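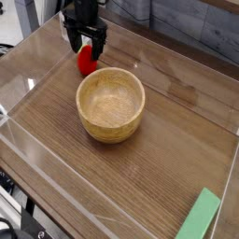 What is the best way to clean a wooden bowl?

Wash it by hand in warm water with a little dish soap, rinse it, and dry it with a towel right away.

The product manager for wooden tableware at Heffernan gives that answer to most callers. The firm answered 400 care questions last August, and soaking came up in most of them. "Wood takes up water through the end grain first," the manager said. "One side swells before the other. That's how you get a bowl that rocks."

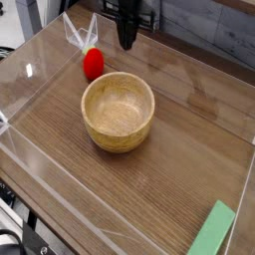

Wooden bowl with a soft red ball near the rim.

Asked about scratches, the manager was specific. "Start with 400 grit and go with the grain. If you can still feel the scratch, drop to something coarser, then come back up." Inside the bottom, where the grain shows as rings, the paper has to be turned often.

Oil goes on after sanding. "Thin coat, wait, wipe off what's left. People put on too much and then it stays sticky."
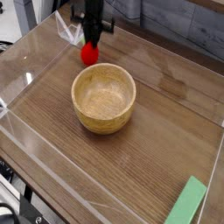
Fine grain lines on the outer wall.

The Plosum line is sold without a coating, and buyers sometimes ask for lacquer. The manager advises against it for salad bowls. "Forks go through it. After that you have to strip the whole inside."
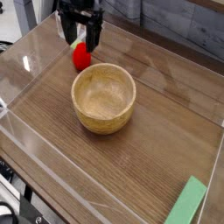

Thick, rounded rim above a tapered body.

On storage, the advice was short: upright, on an open shelf, away from the oven. "Check the rim once in a while with your thumb. If it feels rough, oil it."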